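Search this site
Search
Trying out the Fletau wrist camera kit

1/23/22 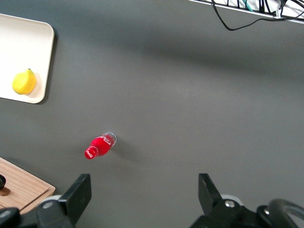
Do you need to know how to code to use this kit?
You can get through setup and your first jobs using only the menus, but you'll want a little Python once you start changing how the arm picks its targets.

OK, so I promised last time that I'd finally open the Fletau box, and I've now spent most of January with it on my bench. For those of you who are new to the newsletter, Fletau is the add-on kit from Beddoe that puts a small camera right at the wrist of a desktop arm, so the arm gets a close look at whatever it's going after. The kit is $313 without an arm. If you want the whole package with the Beddoe arm and the two-finger gripper, you're looking at $2,100, and yes, I winced too.

I already had an arm, so I bought just the kit. Mounting it took me one evening (two if you count the evening I put the bracket on backward - the diagram is tiny and gray on gray). There are 16 screws in the bag and they come in two lengths that look almost the same, so lay them out before you start. The cable is a bit short for my taste. I ended up ordering a longer one, and I'd do that right away if your computer sits on the floor like mine does.

What I like best is the view. With my old overhead camera, the arm would block its own shot at the exact moment I needed to see. From the wrist you get both fingertips and the thing you're reaching for all together. My tabletop is dark gray and matte, and a little red bottle lying on its side shows up beautifully against it. So does a lemon on a white tray. The bottle's clear cap is a tougher customer for any camera, so I've been telling the software to go for the red part and leave the cap alone. You draw a box around the part you want, give it a name, and save it. Very easy!

The software comes from Futix and it's a mixed bag. The labeling screen is great. The calibration screen made me want to go lie down - it asks you to hold a printed pattern in front of the camera and then says "try again" without telling you what was wrong. I got past it by turning off my desk lamp and using the ceiling light instead. It also keeps every picture it takes unless you tell it not to. I had 926 of them after my first weekend and didn't find the setting until I went digging under Storage. Go turn that off on day one.

Support was good, I have to say. I wrote to them about the screws and got a friendly answer the next morning, with a better diagram attached. They told me the new diagram will be in the box from the next batch on.

Would I buy it again? For the kit alone, sure, I think so. The full package is harder for me to recommend at that price, especially with the Evmont set coming out soon. That one has the camera built into the gripper and a longer cable from the start, and I have one on order. I'll run both on the same table with the same bottle and lemon and let you know how they compare. If you already own a Fletau and have beaten that calibration screen some other way, please hit reply and tell me how you did it.

Contact | Copyright 2022, all rights reserved | Back to top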